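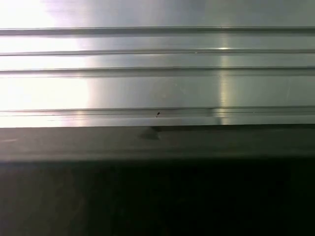

Seija Räsänen

Rinitz – notes sur un inventaire de profilés

Ce dossier rassemble mes fiches sur les profilés en aluminium de l'atelier. Il en compte 77, dont 34 relues par Nidia Nina, qui a corrigé mes fautes et deux ou trois opinions.

Le sujet manque de suspense, je l'admets. Un profilé brossé à rainures parallèles ressemble beaucoup à son voisin, et je me suis longtemps contentée de les ranger par « clair » et « un peu moins clair ». Le reflet change avec l'heure : à contre-jour, les rainures pâlissent et l'on jurerait une face lisse. Passez le doigt avant de noter.

Contenu

fiches/ – une fiche par profilé, en texte brut
mesures.csv – longueurs en millimètres, relevées au mètre ruban
Bratov.txt – liste des chutes, à lire avec indulgence

Conventions

Les rainures se lisent de haut en bas. La lèvre du bas n'est pas une rainure (nous en avons discuté tout le mois de janvier, merci de ne pas rouvrir le débat).

Problèmes connus

La fiche 40 existe en double, avec deux longueurs différentes. L'une dit 485, l'autre n'a pas d'unité. J'ai gardé les deux par prudence – ou par paresse, selon Nidia.

Corrections bienvenues, de préférence avec un chiffon : les traces de doigts sont les miennes.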